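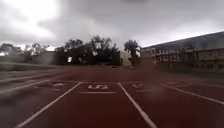 List: irkola-dev
Subject: Re: [irkola-dev] lane follower pulls left after numbers
From: Safta Coman
Date: May 29, 2020

Hi Aurel, all,

Sorry for the slow answer, been stuck in the Buvico port all week. Quoting your mail in bits and answering as I go. Top bit first.

Aurel Nistor wrote:
> Running the 0.6 branch on the outdoor track. Straights are fine. As soon as
> the lane number comes up the heading estimate jumps left, then takes a
> couple of seconds to settle. Happens in lane 5 every time, less in the
> others. Logs attached. I have tried turning the line threshold up and
> down, makes it worse both ways.

Yes, can reproduce from your log. It's the numeral. The line finder works on bright blobs first and fits second, and the digit is bright, thick and sits right in the middle of the lane. So the fitter gets handed three candidates where it wants two. It picks the pair with the narrowest gap that still passes the width check, and the width check is far too generous. My fault, I set it wide for the old indoor tape course in the Claridetti hall and never put it back.

You'd think the short line across the lane would be the worse offender but no. It's nearly square on to the direction of travel so the angle gate throws it out before the fit. The digit has bits at every angle, so some part of it always gets through.

Try this in lane_follow.conf:

 width_min_ratio = 0.6
 blob_min_aspect = 2
 hold_on_third_line = yes

First one stops it pairing a digit with a real line. Second drops anything that isn't long and thin. Third is new, you need to pull for it: if a third candidate turns up between the two it was already tracking, it keeps the old pair and ignores the newcomer for up to 34 cycles. After that it gives up and starts from scratch, and you'll see "reacquire" in the log.

Don't set the aspect higher than that. I went to 6 and it started throwing away proper lane lines in the far half, where they get short.

> Also: should I be masking the top half? There are trees and a building
> over on the right with a lot of pale bits between the windows, and I see
> hits up there now and then.

Yes mask it. Everything above the horizon is wasted cycles anyway. The roof edge on that building is a long straight thing running down toward the middle, at very nearly the slope a lane line would have, so if it ever does get into the fit it'll fit beautifully. Same goes for the wall at the far end. Use

 roi_top = horizon

and not a fixed row. A fixed row is ok till the platform pitches, then you either lose the far lines or let the wall back in. The horizon estimate comes from the IMU and is good enough for this. If your IMU isn't calibrated do that first, irkola-imu-cal, leave it sat still on the flat untill it prints done.

> Is flat light a problem? It's been grey all week here.

Grey is the easy case. Overcast means no hard shadows across the lanes, and white on red separates well even when the whole thing looks dull. What does bite is auto exposure. If there's a bright patch of cloud up in a corner the exposure chases it and the track goes dark, and then the lines come in under threshold. Which might be why your threshold fiddling went wrong in both directions, you were chasing a moving target. Meter on the lower half only:

 ae_window = lower

or lock it by hand before you start.

Bigger thing though. Your left side detections are rubbish compared to the right. Went through the overlay and the near left line is solid, nice and crisp, but the ones further out beyond it smear into streaks, and there are soft greyish patches over the lines on the right as well. Your log shows the confidence out there dropping to nothing and coming back. Have you wiped the lens cover? Drops or a greasy thumb would both do it, can't tell which from here. Clean it and do one run before changing anything in the config please, or we won't know what fixed what.

If it's still smeary after that, tell it to use the two inner lines only:

 lines_used = inner

You lose the cross-check against the neighbouring lanes but for lane keeping you don't need it.

> Last one. Can we read the numbers and use them to know where we are? The
> stagger is painted on the ground after all, seems a waste to ignore it.

Would love to. Not in this release. Rotich has a digit reader that more or less works on printed signs but it wants them upright, and from your direction of travel the numbers are upside down. Rotating the patch is easy. A 6 is then a 9 if you get the rotation flag wrong, and it will be wrong at some point. Also the ones next door come out small and blurry, I wouldn't trust a reading from anything but your own lane.

What I'd do as a first go: don't read the digit at all. Detect that there is one (you've already got it, it's the thing breaking your fit) plus the cross line close to it, and publish that as an event with a timestamp. Then the planner can use it as a landmark against the track map. Branch is marker-events if you want to poke at it, it builds, that's all I'm promising. Message type will change.

To do before the next tag:

- width check back to something sane by default (me)
- horizon mask on by default outdoors (me)
- Aurel: clean lens run, same lane, same speed, send log + config
- someone with a slower board to check the hold code doesn't drop us below 60 Hz. Mine sits at over 60 but it's a fast machine and proves nothing

One more thing, your log has the steering gain at the indoor value. Halve it. Won't fix the jump but the recovery after it will be less of a wobble.

Patch for the hold option is pushed, docs not done yet, sorry. Reply on list please not to me direct, I lose things.

Safta

--
irkola-dev mailing list
To unsubscribe send a blank message with "leave" in the subject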